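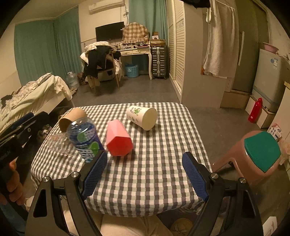
## Cloltwood begins home recording for table-clearing study

28 January 2023

The Cloltwood Institute has begun recording everyday handling tasks in private homes, as part of a study into how robots can be taught to tidy a table. The work is carried out with Listevia, which designed the hand-held gripper used by those taking part.

Participants hold the gripper as they would a pair of kitchen tongs and use it to pick up common items such as paper cups, plastic cups, water bottles and small boxes. A camera on the tool records each attempt from start to finish. The recordings are then used as examples for Kaimal, the learning system under development at the institute.

Earlier recordings were made in the institute's own workshop, on a plain bench under fixed lighting. Dr Mahnaz Kiani, who leads the study, said that the system had learned those conditions too well.

"It performed to a good standard on our bench and poorly almost everywhere else," Dr Kiani said. "A patterned tablecloth was enough to confuse it. We need examples from bedrooms, kitchens and shared flats, with the furniture and belongings that people have in them."

Participants are asked to leave their rooms as they are. Cups and bottles may be placed upright or on their sides, and the arrangement is changed between attempts. Attempts in which an item is dropped or missed are kept and marked as such, so that they can be studied separately.

The first stage has produced 948 recorded attempts from nine households. Each household takes part for three sessions, and each session lasts for over three hours including breaks and the checking of equipment. Training in the use of the gripper is given before the first session.

Vasiliki Koutsoukos, who is responsible for participant liaison, said that written consent was obtained from all adults living at an address before any recording took place. Households may ask for their recordings to be withdrawn up to the end of the first stage. Names and addresses are stored apart from the recordings.

Checking and labelling of the material will be done by staff at Wavis, the institute's data centre. Recordings with poor focus or missing sections will be set aside and the household offered a further visit.

The first stage will close in May. A second stage, covering the folding of towels and small items of clothing, is subject to funding. Households wishing to be considered should write to Ms Koutsoukos at the institute's main office.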